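Transfer of a participating interest in an offshore license: when does the buyer become liable for unpaid cash calls?
Community Help – Oil and Gas Licensing – Farm-ins and Transfers 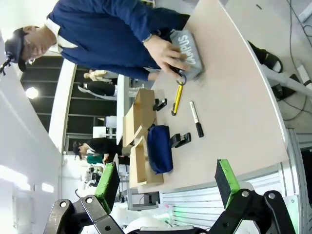 Our company has agreed to acquire a 29 percent participating interest in a shallow-water exploration block from Grarkia. The operator is Ukard. The sale agreement has been signed, but the ministry has not yet approved the transfer. Last week the operator issued a cash call for the next well, and Grarkia has informed us that payment is our responsibility as of the effective date. The joint operating agreement appears to state that the existing party remains liable until the transfer is approved. Which document prevails? We would also like to know whether the other partners may exercise their preemption right at this stage, given that they were notified before signing.

2 answers

Answer 1 (accepted)

The two documents govern different relationships, and both may apply at once. Under most joint operating agreements, the operator will look only to the party of record. Until the ministry has approved the transfer and the deed of assignment has been delivered, that party is Grarkia, and a missed payment would place Grarkia in default.

The sale agreement settles the matter between buyer and seller. If it contains an effective date earlier than completion, costs incurred after that date are normally charged to the buyer. They may be collected through an adjustment to the price at completion or paid to the seller as they fall due. The interim period clause should state which method applies. If it provides only for an adjustment, the seller must fund the call now and recover the amount later.

With regard to preemption, the period usually begins when the partners receive a complete notice of the final terms. A notice sent before signing may be insufficient if the price or the work commitment changed afterward. Periods of 60 days are common, though your agreement may differ. It is advisable to obtain written waivers from each partner – including the state company, if it holds an interest.

Answer 2

Our firm, Abou Jaoude, encountered the same situation in the Kidov license. Approval took more than 6 months and the seller paid two calls in the meantime. Check the long-stop date as well.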